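Speaker notes - August 27, 2022
Talk: What changed for the kitchen crew at Podetti
Speaker: Lai-ching Tsang

Open with who I am. I ran the tray line at Podetti for six years before I moved over to training. Keep it to a minute. Then say what the talk covers: which tasks moved to the arms, which stayed with people, and what the shift looks like now.

Background, first slide. The site sends out 3,743 trays a week. Before March every item on every tray was set by hand. The hardest part was the reaching. The same shoulder did the same thing all shift, and people swapped stations on their own to get a break from it.
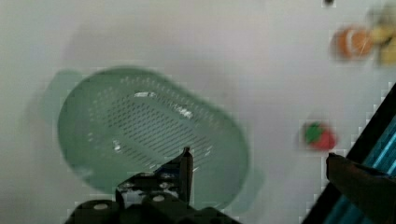 Tane Sutcliffe and I wrote down every task on the line and asked the crew to mark the ones they would give away first. Setting out dishes came top. Checking diet cards came last. People wanted to keep that one, and they did keep it. Pause here and let people write that down.

Next, the job titles. Two line jobs became what we call tending. A tender starts the arm, clears it when it stops, and signs off the trays. Pay went up one grade. Training took 40 hours per person, and Nustbridge ran the first group. We ran the rest ourselves - cheaper, and the examples came from our own floor.

Say plainly that not all of it went well. The break schedule was built around the old line speed and nobody changed it for weeks. The night crew heard about the new roles later than the day crew did, and they were right to be angry.

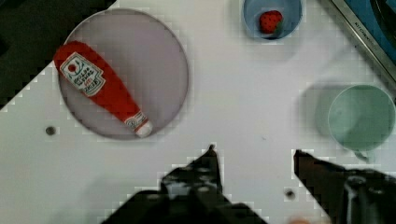
Did anyone lose their job?
Two people left in the spring and those positions were not filled. Everyone else who was on the line in March still works at the site.

Last section, what a tender needs to know. Most of it is judgment about objects. We logged 859 stops in the first stretch, and the crew got good at guessing the cause before they walked over. Practice on a plain table helps, with things that differ in shape: a squeeze bottle lying lengthwise on a plate, a cup on its side. 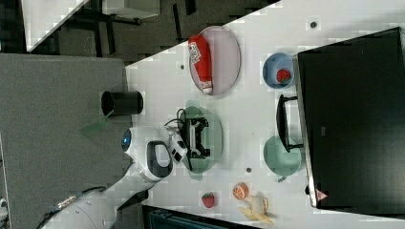
New tenders learn to look at the whole station before they touch anything. Tane teaches this by having them stand back and say out loud what might give trouble. A banana with its peel spread open is a different thing to pick up than a closed one, and a strawberry in a bowl has a rim in the way that a strawberry on the tabletop does not. Cables go on the list too. After that they can step in.

Close with the handout from Skirkotora on shift planning. Leave ten minutes for questions. If someone asks about cost, send them to Tane.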